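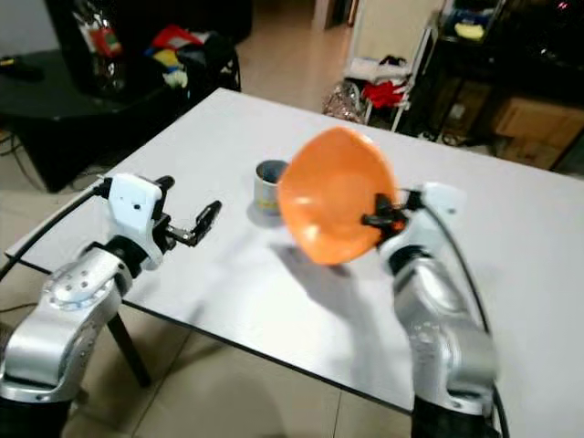
The orange bowl, mid-tilt.

Category: Studio Updates / Backer and Publisher Reports
4 min read
June – by Aliki Panagiotou

To the Plaretti publishing desk, regarding milestone three of Moltlow, our turn-based game of rival ferry companies on a lake that is slightly too small for them.

The short version: the build is in your hands, the campaign can be played from first harbor to last, and the fog works. Those of you who read the milestone two report will remember that the fog did not work. It covered the map as promised and then declined to leave.

Campaign. All the missions in the contract are in. Mission six has been rebuilt from scratch after our testers kept winning it by parking a ferry across the harbor mouth and ending their turn until the rival went bankrupt. We admired this and then made it impossible. You now pay mooring fees, which rise every turn, and the harbormaster has been given some unpleasant dialogue.

Rival AI. Captain Eglītis, the hardest of the computer opponents, now plans three turns ahead. Before this month he planned one turn ahead and complained about the other two. He beats most of the team on the hard setting. On the easy setting he still buys too many boats, and we'd like to keep that, as players seem fond of him.

Bugs. We opened the period with 2883 tickets and closed 2319 of them. Please don't frame that. A good share were duplicates of the fog. Of what remains, 84 are marked as must-fix before the console submission, and most of those sit in save games and the controller menus. There's one crash we can't reproduce in the office, though a tester in the closed group can apparently do it at will.

Closed test. We invited around 200 players. The tutorial is too long, the music is liked, and the auction screen confuses nearly everyone, including two people who helped design it. A new auction screen is drawn and partly coded. It'll be in the next build you receive.

Multiplayer. Late. The matchmaking service from Proltutel was switched on in the test build and behaved well until two players tried to rejoin the same match – at which point both of them owned the same ferry. The fix is understood and not yet written. I've moved online play to milestone four and moved the photo mode out of it, to make room. If marketing has already promised photo mode to someone, I would rather hear it now.

Money. We're inside the budget for the period. Localization came in under the estimate and sound came in over it by nearly the same sum, so the spreadsheet looks as if nothing happened. The next payment is due on your acceptance of this build.

What I need from you: a yes or no on the console age rating paperwork, the final logo files, and a decision on the box art. The current draft shows a steamship. There are no steamships in the game, and I'm not adding one.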